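Thread on how our student robotics club's data collection is going, for the people who asked after the August meeting. Long one, sorry.

We're the manipulation group in the club. Eight of us this term, mostly second years. The project is teaching a two-armed robot to tidy small household things. Vitalii Nechyporuk runs the training side. I look after recording and the task list.

The arms themselves are called Bellis and are still in pieces on the bench. One shoulder motor went back to Truteck for warranty and we haven't heard a date. So all the work right now is human demos with the hand-held grippers.

Current count is 1,673 demos recorded. 311 of those got thrown out. Most of the bad ones are tracking dropouts, where a hand turns too far and the head camera loses the markers on the cube. The rest are people forgetting to press start.

Kitchen tasks were first and they're done. Bench, drawer, dish rack. We got 700 good demos out of that and Vitalii says he doesn't want any more dish rack.

Now we're on bathrooms. The task list says: pick up an item from beside the sink, move it to the other side, let go, hands back to neutral. Next item. We cap it at 10 items per session and then swap operators, because wrists get sore.

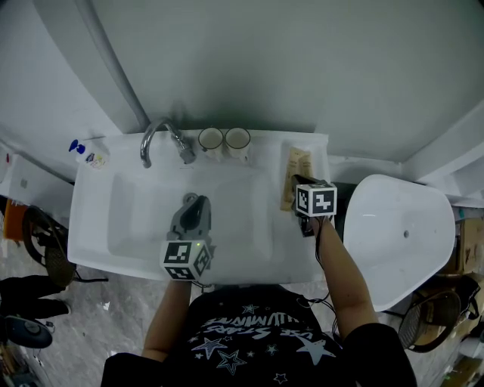 Small tubes and sachets are the hardest category so far. They're light, they slide when the jaw touches them, and if you squeeze from the wrong side they fold. Cups are easy if you go for the handle. Pump bottles are fine until they're full.

Reach matters more than we expected. In a kitchen you can step sideways. At a sink you're stuck at the front and everything at the back corner is at full arm's length, so the elbow comes up and the motion looks different. Vitalii wants those kept in. I was going to cut them.

Cables are still annoying. We run the gripper cable back along the forearm and tape it at the elbow. Leave enough slack for a full reach before you tape. Two connectors died in August from people skipping that.

Someone asked about software. Recording is in Sastura, which is just the name of our own repo, named by a member who has since graduated. Labelling is in Tikden, also ours, and it crashes if a clip is longer than three minutes. Keep your clips short.

Someone else asked if you need to code to join. No. Operators need to be patient and able to stand at a counter for an hour. We'll show you the calibration routine, it takes one afternoon to learn.

What we need before the end of term: more bathrooms. Different sinks, different taps, different amounts of clutter. Please don't clean up first. A bare counter gives us nothing to pick up.

If you've got a place we can use, reply here or message me. We bring the gear and need two hours. You'll have to sign the recording form, and put away anything with your name or a prescription label on it.

Next update when the motor's back. Numbers above are as of September 9, 2026.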